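Getting closet smell out of winter things

Quick one, between loads. Everything packed away since January comes out smelling like old cupboard. What works for me:

1. Air first, wash later
Hang it outside in shade, 2 hours minimum. Not full sun, black goes brown on the shoulders. Half the time you wont need to wash at all.

2. Vinegar, not more softener
Half a cup of white vinegar in the rinse. Softener just sits on top of the smell. Skip it on anything with elastic.

3. Fold big stuff on the bed
Not on your lap, not on the couch. Sleeves in, sides in, then up from the hem. Keep the big dark things away from light ones, lint travels. I leave a checked plastic sheet over the bed on laundry day, wipes clean in a minute. 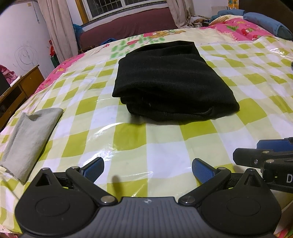 4. Baking soda for the shelf
Small open jar at the back, change it every 12 weeks or so. Pramila uses coffee grounds. Tried it, everything smelled like coffee.

5. Don't stuff the shelf
Leave a hand's width on top. Air has to get in somwhere. Heaviest on the bottom, knits never on hangers.

6. Cedar blocks
Fine, but they go dead. Rub with sandpaper, good for another season.

Still smells after all that? Check the wall behind the closet for damp. Mine was a leaky gutter.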